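# The Assessor at Gretadcombe

The Office of Domestic Services at Gretadcombe required that every product offered to its residences be observed by an assessor for nine working days. The assessor was to sit where an ordinary member of staff would sit. The assessor was to accept no meals from the supplier. These provisions appeared in the second paragraph of the appointment letter, which Fikri Chong read twice on the train and then placed in the folder with the contract.

The product was called Pimetness. Hidayat, the firm that sold it, described it as a complete handling service, to be leased by the residence at a monthly charge of 2,116. The charge covered one arm, its pedestal, its gripper, a covered table and the attendance of a technician during the first season. The residence was Kellivwood, which housed 433 persons and sent out its linen in the mornings and received its groceries in the afternoons.

Chong was met at the side entrance by Aiman Lau, the technician, who wore a gray jacket and carried no papers.

"You will want to see the figures," said Lau.

"I will want to see the table," said Chong.

The terms of the assessment divided the service into two parts. Part One concerned parcels and bags. Part Two concerned soft goods. For each part the assessor was to enter one of three words in the book: *satisfactory*, *unsatisfactory* or *deferred*. The Office did not recognize any other word, and an earlier assessor who had written *promising* had been asked to submit the page again.

Part One occupied the first four days. Lau stood at the side with both hands behind the back, as the rules required, and called out the start of each run in a level voice. Chong wrote down the time. The bags were paper, of the kind used by the grocer, and each bore a label.
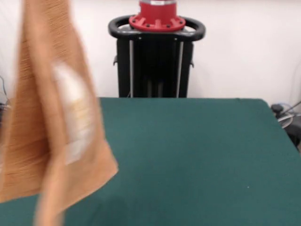
By the end of the fourth day Chong had formed the habit of looking up a moment before Lau spoke. The motor made a low sound before it did anything, and the ear learned it quickly. The assessor considered whether this should be entered. The form contained a box for noise, but the box asked only whether conversation was possible, and conversation was possible. Chong wrote "yes."

Part One was entered as satisfactory. Lau was shown the page and signed beneath it.

"Hidayat will be pleased," said Lau.

"Hidayat is not to be informed until the close of the assessment."

"No. Of course."

They went back to their places.

Part Two began on the fifth day and did not proceed as quickly. A bag had a top and a bottom, and whatever was done to it, it went on having them. A towel was a different matter. Hidayat's proposal stated that the arm had been prepared on 3,000 towels before delivery, and the Office had underlined this sentence in green. The standard was set out in Schedule B: the towel was to be taken up from any position and laid flat, then folded in half and in half again, with the hems together. An assistant at Kellivwood could do this while talking about something else.

On the sixth day Chong asked whether Lau had ever worked in a residence.

"My mother did," said Lau. "This one. She was in the linen room for most of her life."

Chong consulted the letter of appointment, which contained a paragraph on interests to be declared. It referred to money, shares and gifts. It did not refer to mothers.

"Was that before the service was proposed?"

"Long before. She retired in August. She does not know that I am here. She knows I am somewhere with a machine."

"I see," said Chong, and made no entry.

The seventh day was given to thick towels, and the eighth to a repeat of the runs that had been entered as incomplete. The assessor's chair had been placed too near the door, and people coming in from the corridor apologized as they passed. Lau called the start. Chong wrote the time. Between runs neither of them touched the towel, as the Schedule stated that its position was to be accepted as found. 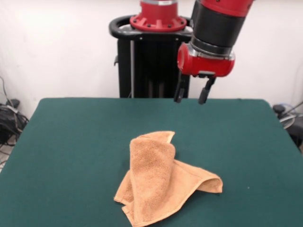
"May I ask you something outside the form?" said Lau.

"You may ask. I may not be able to reply."

"When you fold one at home, where do you begin?"

Chong gave the question the attention that was due to it. "I hold it by the corners," the assessor said at last, "and I shake it."

"So did she. There is no shaking in Schedule B."

Chong opened the Schedule and read it from the beginning. There was no shaking in it. The Office had provided for lifting, placing, turning and folding, and had set a limit on the force of each. A towel handled in strict agreement with the document could be moved from one end of the table to the other without once being opened out.

The book stood at 924 runs on the evening of the ninth day. Chong stayed after Lau had gone to see about a bus and wrote the finding in pencil first. Then it was written in ink.

> **Part Two. Soft goods.** Deferred. The assessor finds that the Schedule does not describe the work. It is recommended that the Schedule be revised before the service is judged against it, and that the revision be made with the advice of a person who has done the work. The assessor is able to supply the name of such a person, if she is willing.

The reply from the Office came to Kellivwood in October 2026. It accepted the finding on Part One. On Part Two it asked that the final sentence be removed, as the form did not provide for names, and it enclosed a visitor's pass for the linen room, valid for one day, with the space for the visitor left blank.

Chong removed the sentence, initialed the change, and sent the pass on to Aiman Lau by the afternoon post.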